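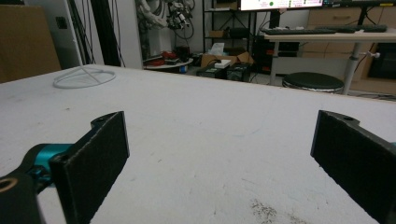 Žydrūnas Kivi would like to know how a town that could always find a park on a weekday morning came to need a $400 permit for one.

The Hetham Traders and Residents Group has been asking the same thing since the council announced the Osto kerbside scheme in November, and we are no closer to a straight answer. We are calling on council to hold off signing with the operator, Stalport, until the parking survey behind the scheme is released in full.

The scheme would put 319 kerbside spaces in central Hetham under paid, app-based parking. Council's announcement says it will "activate" the main street, improve turnover and pay for itself. It may do one of these. We have seen nothing that shows it will do all of them, and the last two pull against each other: a scheme that moves people along quickly collects less from each of them, and a scheme that relies on fines to break even has no great interest in people getting back to their cars on time.

The survey was carried out for council by the consultants Sekiguchi. What has been made public is a summary of 2 pages, which says that parking in the centre is "at or near capacity during peak periods". It doesn't say when the peak periods were, which streets were looked at, or whether the work was done during the show, when every second paddock in the district is full of utes. Anyone who shops in Hetham after lunch will have their own view about capacity.

We asked for the full report and were told it was commercial in confidence. We then asked what was commercial about a tally of parked cars. That letter has been acknowledged.

There is also the matter of who gets charged. Staff at the bakery, the chemist and the two banks start before the free car park behind the library opens its gates at 9 am. They have been told they can buy the permit, which does not guarantee a space. Almost 100 people signed the petition left on the chemist's counter, and a fair few of them wrote in the margin that they don't own a phone that will run the app. Council says a "non-digital pathway" is being developed. We would like to see it developed before the signs go up.

The group is not opposed to paid parking as such. Several members would be glad to see the all-day vans shifted from outside the post office, and the existing one-hour signs would do that tomorrow if they were enforced. Council has yet to explain why this was not tried first.

Council is asked to:

Publish the full Sekiguchi survey, with dates and streets.
Publish the revenue split between council and Stalport.
State what happens if takings fall short, and who covers the gap.
Confirm in writing how people will pay without a phone.

A public meeting will be held at the Hetham Memorial Hall at 7 pm, ahead of the council vote. Stalport has been invited and has said it will consider attending.

Issued by the Hetham Traders and Residents Group. Media enquiries may be left at the hall office during opening hours.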